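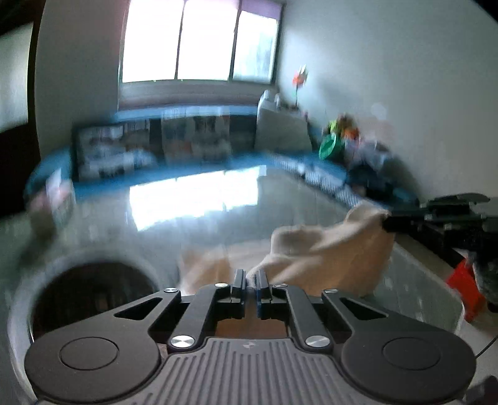 Scoring a cricket match on paper is a skill which you can learn in one afternoon, and then you improve it for many years. I learned it as an adult, in my second language, at the Laskowska ground in Oltholm, and I made all the mistakes that are possible. The first mistake was to score with the book on my knees. You need a table. A glossy grey-green top, such as the one in the photo, looks nice, but a scorebook slides easily on a smooth surface, so put a tea towel under the book before the first ball. Then sit where you can see both umpires' hands.

What you need

A scorebook with space for 2 innings per match. Two pencils, an eraser and a sharpener. I don't use a pen in the bowling section any more. A watch. The two team sheets, with the names written clearly. Ask the captains for these before the toss, when they still have time for you.

Before the start

Write the names of the teams, the ground, who won the toss and what they decided. Write the batting side in order only if the captain is sure of it. If not, fill in numbers one and two, and write the other names when they come out. In the Winik league we play 20 overs for each side, so I also draw a thin line after over 20 in the over-by-over column. It helps when the innings becomes busy.

Recording a ball

Each ball goes into the book in three places: next to the batter, next to the bowler, and in the running total. Always do it in the same order. My order is bowler, batter, total. Some scorers start with the batter and this is equally good, but please don't change in the middle of an over.

A ball with no run is a dot. Runs from the bat are written as the number, so a single is 1 and a boundary is 4 or 6. A wicket is W in the bowler's box, if the bowler gets the credit for it. A run out does not go to the bowler, so there I put a dot (or the runs completed) and write "run out" next to the batter.

Extras

This is the part where new scorers get lost. A wide is a small cross with equal arms, like a plus sign. If the batters also run on the wide, add one dot for each extra run, in the corners of the cross. A no-ball is a circle. If the batter hits the no-ball for four, write 4 inside the circle; the four belongs to the batter and the one penalty run goes to no-balls. Wides and no-balls count against the bowler, and normally you must wait for one more ball in that over. Check your own league rules here, as junior cricket is often different.

Byes and leg byes do not count against the bowler. I write a triangle for a bye, point up, and the same triangle upside down for a leg bye, with the number of runs inside. The ball itself counts as a fair ball.

Signals

When the umpire makes a signal, you must answer it. Raise your hand high and keep it there until the umpire has seen you. In my first season I only nodded, and at Tolent the umpire stood and looked at me for a long time before I understood.

At the end of each over

Add the runs in the bowler's box and write the new total for that bowler. If all six dots are there, join them into an M for a maiden. If there were no runs but one wicket was taken, join them into a W. Then say the score aloud to the other scorer. If you have 26 and the other book has 27, find the difference now, during the change of ends. After three more overs it takes much longer.

At the end of the innings

Add all the batters' runs, then add the extras. This must be the same as the total. Then add the runs against all the bowlers, plus byes, leg byes and any penalty runs. This must be the same too. When one of them is wrong, look first at the overs with wides. After that I look for runs which I gave to the wrong batter, though these will not change the total, only the friendship.

Practice

Score a match from television with the sound off. Start with one bowler only, then do both ends. By my own books I have now scored more than 2,000 overs, and I still practise like this in March, before our season opens, because the hand forgets the symbols during winter.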